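Halemholm board approves first year of robot arm purchase, asks for simulation results before the rest

25/10/2025

The board of Halemholm, the regional equipment-sharing center for small workshops, voted to pay for one robot arm and gripper in the coming budget year and to hold back money for two more until staff can show what the machines will be used for.

The vote followed an hour of questions about a plan put forward by operations manager Davina Cruickshank. Her original request was for three arms at once, paid for over 5 years. The board agreed to the five-year plan in principle but split it into stages, with the second stage to come up for a vote in April.

Halemholm serves 57 member workshops, most of them furniture repair and small woodworking businesses in the Wonham and Cowie areas. Members pay a yearly fee and book time on shared machines. The center has owned saws, sanders and a spray booth for years but has never owned a robot.

Cruickshank told the board that members want help with the dull parts of the day: handing over tools, clearing a bench between jobs, putting things back where they belong. She said she did not want to buy hardware for those jobs on the strength of a sales visit.

Her staff have been working in simulation since the spring, using computer-rendered rooms and a model of a two-finger gripper. The software runs on a desktop computer the center already had. Tasks are set up in the rendered rooms, run many times with small changes, and scored. 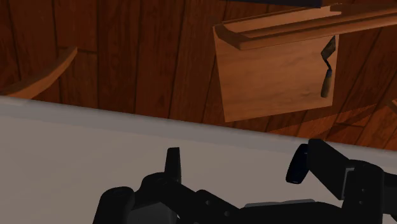

So far the staff have logged 1,894 simulated runs. Cruickshank said the results were good enough to pick a size of gripper and to rule out one of the arms on the short list, which could not reach far enough over a standard bench. They were not good enough to say how many arms the center needs.

"I can tell you which one to buy first," she said. "I can't tell you yet that we need three, and I'd like to find out before we sign for them."

Several board members asked why the center should buy at all when leasing is available. Staff had priced both. Leasing costs less in the first two years and more after that, and the lease on offer did not allow members to change the gripper fingers themselves. Cruickshank said that last point mattered more to her than the price, given how many different handles and tool shapes turn up in member shops.

There were also questions about costs that do not show up on the price sheet. The plan now sets aside money for a safety fence, a new electrical line, spare gripper pads and staff training. An earlier draft had left out the electrical work - the oldest part of the building does not have the supply for it - and the board asked for a written quote before any order is placed.

One member workshop, Vorthorpe, wrote to object. Its letter said the dust collection system should be replaced first and that few members had asked for a robot. A survey sent out with the yearly fee notice drew 91 replies from owners and employees. Cruickshank said the replies were split, with younger businesses mostly in favor and older ones more interested in dust collection and longer opening hours.

The board did not take up the dust collection request at this meeting. It is due to be discussed along with the rest of the building budget.

Under the approved plan, the first arm will go in the small assembly room at the back of the main building. Members will not be able to book it right away. Staff will use it to repeat the tasks already run in simulation and compare the two sets of results, and a report on that work has to reach the board before the April vote.

If the report supports it, the board could release money for the second arm then and the third a year later. If not, the held money goes back to the general equipment fund.

Cruickshank said quotes from the two remaining suppliers will be posted at the front desk, and members who want to suggest a task for testing can leave a note there or send one to the office.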